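Karngate Finally Tackles the Chair

5 Sep 2024

Every bedroom in Karngate has one. It was bought as a chair, and it has not been sat on in years. It holds the sweater that is too clean to wash and too worn to go back on the shelf, and under that, in most homes, the rest of the wardrobe.

This week the neighborhood's tenants' newsletter, Flanura, asked readers to do something about it. The fall fold, as the newsletter is calling it, runs until the first weekend of October. Anyone who rents in the four blocks behind Kwan's bakery can bring folded clothes to the Letov Street laundry room and leave them on the swap shelf. Folded is the important word. Last year's swap accepted clothes in any condition of disorder, and the shelf spent most of a month looking like the chair.

"We had 200 pieces in there and you could not find a matching pair of anything," said Afaf Nseir, who edits Flanura and wrote this year's rules. "I found one of my own scarves. I had not donated it."

The rules fit on 2 sides of paper. Shirts and jackets are to be laid face up on a flat surface, smoothed from the collar down, sleeves in, then folded in thirds. Jeans go in half and in half again. The recommended flat surface is the bed, on the theory that you will have to finish before you can go to sleep. Dark clothes get their own pile, a rule that may be wasted on Karngate, where nearly everything is black.

Takumi Ebihara, a retired tailor who lives above the laundry room, thinks the thirds are a mistake. He favors a long fold down the middle and has said so in 3 letters to the newsletter, the last of which ran to a page and a half and included a diagram. Nseir printed the diagram. She did not change the rules.

"A black jacket shows every crease," Ebihara said. "People think it hides them. It hides soup."

He does agree with her about the bed, with one reservation. A busy sheet, he says, makes it hard to see whether the shoulders are straight, and he would like people to consider a plain one. Response to this has been cool, floral bedding being about the only color some of these apartments have.

Black clothes and flowered sheets, with the folding still under way:
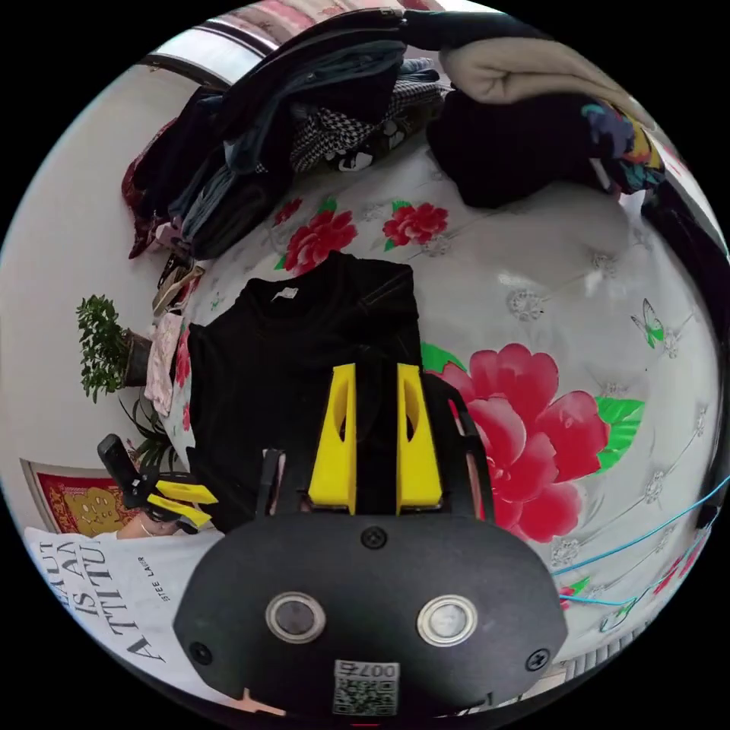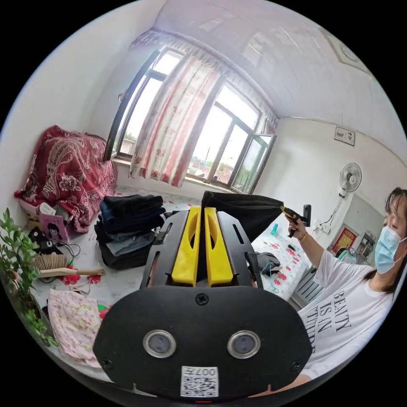

What to bring, and when

The laundry room is open for drop-offs every evening until nine. Clean clothes only, folded by either method. Flanura has printed 1000 copies of the rules, and spares are in the rack by the dryers. Hangers will not be accepted – there are plenty already, and they are all on the floor.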